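Visite de l'atelier de Jumberg : le pliage du linge à deux bras

Les membres de notre groupe étaient attendus à 14 heures chez Jumberg, dans le bâtiment de Luik que l'entreprise partage avec Dendard. Nous étions 21 inscrits, répartis en 2 groupes pour que chacun puisse s'approcher du poste. Felista Gachanja a accueilli le premier, Till Rieger le second.

La présentation en salle a été courte. Jumberg travaille sur la manipulation de textiles, avec des bras équipés de pinces à deux doigts. Felista Gachanja a rappelé pourquoi le sujet reste difficile : une pièce rigide garde sa forme quand on la saisit, un vêtement en change à chaque contact. L'équipe enregistre donc beaucoup d'essais, 50 par article avant de passer au suivant. La série en cours compte 34 articles, choisis pour leurs épaisseurs et leurs coutures différentes.

Nous sommes ensuite passés au poste de démonstration.
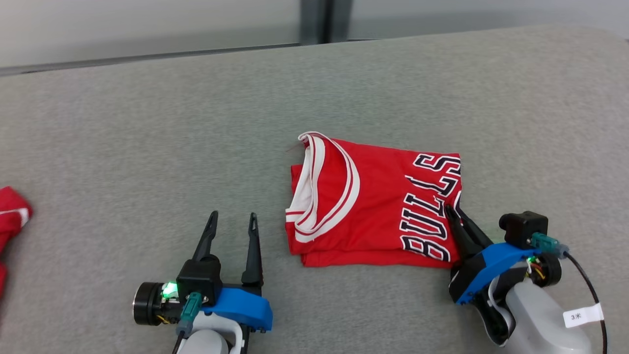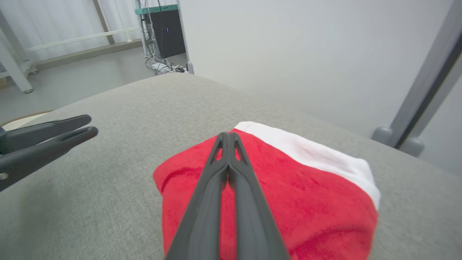

Les questions ont surtout porté sur la vitesse. Till Rieger a répondu que ce n'était pas la priorité cette année – l'équipe cherche d'abord à obtenir un résultat régulier d'un essai à l'autre. Rasa Kļaviņa a demandé ce qui se passait quand un doigt prenait deux épaisseurs de tissu au lieu d'une. Le cas est fréquent, paraît-il, et les essais manqués sont conservés avec les autres.

Deividas Pärn, qui s'occupe d'une blanchisserie à Prerngate, voulait savoir si le matériel pouvait être loué. Pas pour le moment. Jumberg étudie une installation pilote chez un client, mais aucune date n'est fixée.

La visite s'est terminée à 16 h 30. Une seconde est prévue en octobre, avec le même nombre de places. Les inscriptions se font auprès de Rasmus Urbonaitė, qui tient aussi la liste d'attente. Prévoir des chaussures fermées et une pièce d'identité pour l'entrée du bâtiment.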